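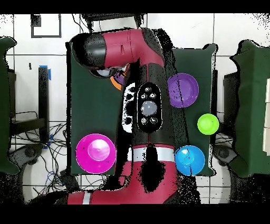

Clanden Shared Workshop Puts Its Table-Clearing Arm on Show, With Reservations

CLANDEN, February 14, 2024 – The Clanden Shared Workshop will open its doors to anyone who wants to see the table-clearing arm its members have been building since last June. The workshop would like visitors to arrive with modest hopes.

The project, called Sundlow, pairs a red-and-black arm with a dark green table and a handful of bowls and small objects. The job is to pick up a small object and put it in the bowl it was meant for. A child of four can do this. Sundlow can do it too, on some days, and the members have kept a written log of the days when it can't.

"I joined this build to prove it was a waste of money, and I haven't fully changed my mind," said Shabani Mwaipopo, who leads the project. "People see a video of an arm folding a shirt and think they're a year away from never doing laundry again. I'd like them to come and watch ours try to let go of something."

In the latest full test, the arm was given 80 attempts over two evenings. It finished 12 of them with no help from a person. Six more ended with the object in a bowl, though the wrong one. The workshop is publishing these numbers because members were tired of project pages that show one good run and leave out the rest.

Most of the trouble so far has come from depth sensing. The depth readings drop out in patches, sometimes over the arm itself, and come back speckled along the edges of bowls. When the software can't tell where a rim ends, it guesses. The members have tried different lighting and two rewrites of the filtering code. The second rewrite helped a little. The first made things worse and was thrown out.

Members have spent $545 of their own money on cables, tape, fittings and replacement gripper pads. That figure leaves out the arm, which the workshop already had, and it leaves out labor, which Mwaipopo declined to estimate.

The workshop has turned down a suggestion that Sundlow be presented as a kitchen helper. It has not been tested with food, glass, knives or anything hot, and there is no plan to do so this year. Members will talk about what would have to improve first. The list is long.

Visitors may ask for a run with the bowls moved to new spots. Please stay behind the floor markings while the arm is powered, and watch for cables. The build log and test results can be read at the front desk during regular hours.

Contact: Shabani Mwaipopo, Sundlow project, Clanden Shared Workshop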